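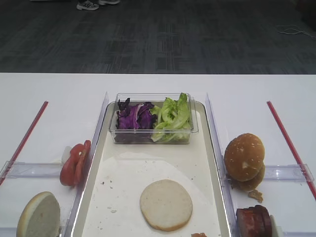

Violeta Leiva puts the loss down to water, and says that most kitchens measure everything about a cut leaf except how wet it was when the lid went on. Her firm, Leiva, carries out storage trials for growers and caterers from a pair of cold rooms on the edge of Brisholm. Its latest work follows two ingredients that are sold side by side all year and keep quite differently once they have been cut: lettuce and red cabbage.

The trials were paid for by Asell, a contract caterer serving 190 staff canteens. Asell buys both ingredients ready prepared, and its own records showed that whole tubs were being thrown away when only one half had gone off. In most cases the lettuce went first. The cabbage beside it was still sound by every test in the caterer's specification.

What the blade does

Cutting a leaf opens cells along the line of the cut. In an intact cell the phenolic compounds are held apart from the enzymes that act on them. Once the cell wall and inner membranes are broken the two meet, oxygen is available, and the products are brown. In lettuce the wound also sends a signal into the undamaged tissue nearby, which begins to make more phenolics over the next day or two. Browning can therefore spread back from the cut edge after the pack has left the factory.

Blade condition matters more than blade speed. A worn edge crushes a band of cells on either side of the cut, and the width of that band governs how much fluid escapes into the pack. At the Prumell packhouse, where the trial material was prepared, knives used to be changed at the end of each shift whatever the crop. The cabbage line now changes at half shift. Cabbage is dense, it dulls steel quickly, and the same knives were sometimes being moved to the lettuce line afterwards.

Red cabbage brings a further difficulty. Its colour comes from anthocyanins dissolved in the cell fluid, and these shift with acidity: redder in acid, bluer as conditions approach neutral. Fluid that leaks from shreds will stain whatever it touches. Rinsing straight after cutting removes most of it, but the rinse adds surface water that has to be taken off again.
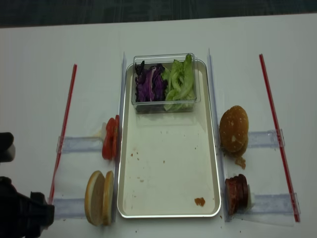

Drying and its costs

The usual method is a centrifugal dryer, a perforated drum that throws water outwards. Shredded cabbage tolerates a long, fast cycle. Lettuce bruises under the same treatment, and the bruises show as translucent patches within a day. Prumell had been using one cycle for both crops, set as a compromise in a year when the plant had a single dryer. It had two by the time of the trials, and the setting had never been revisited.

Leiva's trial separated the two. The cabbage cycle was lengthened. For lettuce the drum was slowed and the load reduced, so that leaves at the bottom were not pressed against the mesh by those above. Surface moisture was measured by weighing a sample, blotting it and weighing it again, a slow procedure that needs a steady hand and gives better agreement between operators than the conductivity probe tried at first.

At day five, 89 per cent of the lettuce samples from the new cycle passed the caterer's visual grade. The figure for the old cycle was 69 per cent. The cabbage passed in both groups at day five, and differences appeared only later, as a thin layer of violet liquid under the shreds dried on the shorter cycle.

Those results come from one season and two lettuce varieties, both grown under cover. Field lettuce picked after rain arrives with more water in the folds of the leaf and more soil, and may need a second wash. A repeat with outdoor crops is planned for October, when supply changes over and the quality of incoming leaf is at its least consistent.

Temperature in the gaps

Both ingredients are happiest a little above freezing. Most of their commercial life is spent near that point, and the damage tends to be done in short intervals outside it: on a loading dock, in a corridor, on a preparation bench in the half hour before lunch service. Respiration in cut lettuce rises steeply with temperature. A tub left out and returned to the chiller also collects condensation inside the lid, which drips back on to the leaf and undoes part of the drying.

Jianguo Jiang, refrigeration engineer at Asell, fitted loggers to a sample of delivery crates and collected 2000 hours of readings. The vans performed well. The weak point was the first chiller at the receiving kitchen, which was often filled to the ceiling with warm stock from several suppliers at once. "A cabinet chiller is built to hold a temperature," he says. "People use it to bring one down, and it does that very slowly. The crate in the middle of the stack can still be warm at four in the afternoon."

His remedy is spacing. Crates are put away with a hand's width between stacks and clear of the fan outlet, and leaf is loaded before dairy. Kitchens with no room to do this have been moved to a second, smaller delivery. The extra van journeys carry a cost in fuel, and Asell has yet to publish a comparison of that cost with the waste avoided.
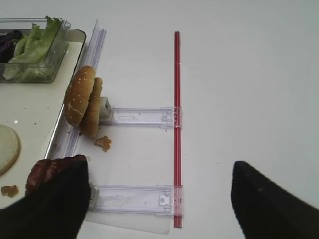

One tub or two

The remaining question concerns packing lettuce and cabbage together. Caterers like a shared tub for the simple reason that it saves a lid, a label and a handling step. From a storage point of view it ties the life of the pack to its weaker half. Cabbage shreds also settle and drain during transport, and any liquid will find its way across the base.

Prumell tested a moulded rib between the halves. It kept the liquid apart on a level surface and failed on a tilted one. An absorbent pad worked better but added a component that has to be removed before the tub can be recycled. The option now under test is a shared tub filled at the canteen depot from two bulk packs, each dried on its own cycle and carrying its own date. Filling then takes place a day before use, and bulk cabbage left over can be held for the next delivery.

Leiva expects the depot method to suit large sites. Smaller kitchens will probably go on buying the mixed tub, dated to the lettuce.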